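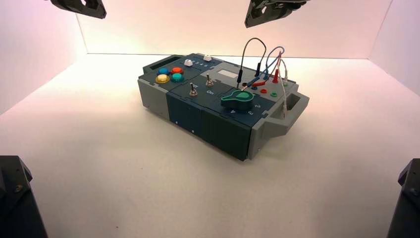
RULLPORT, May 16, 2024 – Zullham, which tests and repairs control panels for other people's machinery, has moved the most repetitive part of its work to automated benches. The 25 technicians who used to do it are all still employed, and several of them have already complained about the new chairs.

The work in question is the function check. Every panel that leaves the Rullport shop has its buttons pressed, its sliders slid, its toggles flipped, its selector knobs turned through each position and its test leads plugged in and pulled out again. The full routine has 174 steps. Until this spring a person did all of them, with a clipboard, and then did them again on the next panel.

"I pressed buttons for 12 years," said Dénes Szabó, who now runs the automated benches. "I was good at it. There is a limit to how good you can get."

The benches were set up with Nasution, an automation integrator, over 17 weeks. Most of that time went to the plugs. A push button is forgiving about where it gets pressed, but a banana plug wants to go in straight, and a flexible lead has its own ideas about where it would like to be. Technicians spent the early weeks showing the system how they handle a lead that has flopped the wrong way, a skill none of them had known was a skill. It is now in the training manual, with a chapter heading.

Day shifts look different as a result. Technicians load the boards, review the results and take over any unit the bench refuses to pass. They also do the fault-finding, which used to be squeezed in at the end of the day when everyone's thumbs were tired. Pay grades for the group have been rewritten to match the new duties, and bench operation is now a certified role with its own training course. The first group finished the course in May.

Some things have stayed with people. Cracked housings, sticky switches and labels put on upside down are still judged by a human being, who is also still expected to write legibly on the reject tag. Customers who want a hand-checked unit can ask for one and will be charged accordingly.

There have been objections. Night shift asked for a stop button that could be reached without standing up, and got it. Day shift asked for the benches to be quieter, and got a partition. A request that the benches be given names was turned down by management and then carried out anyway, in marker.

"The bench does not get bored, so I no longer have to pretend that I don't," Szabó said. "What I have now is the odd ones. A board comes back three times with the same fault and everybody says it is fine. That is a good morning for me."

Zullham will open the course to technicians from its repair counter next, and expects to move them onto the benches in pairs. Visits to the Rullport shop can be arranged through the front office. Visitors are asked not to press anything.

About Zullham
Zullham tests, repairs and refurbishes control panels and operator stations for industrial customers. Its main shop is in Rullport.

Press contact
Zullham Front Office, Rullport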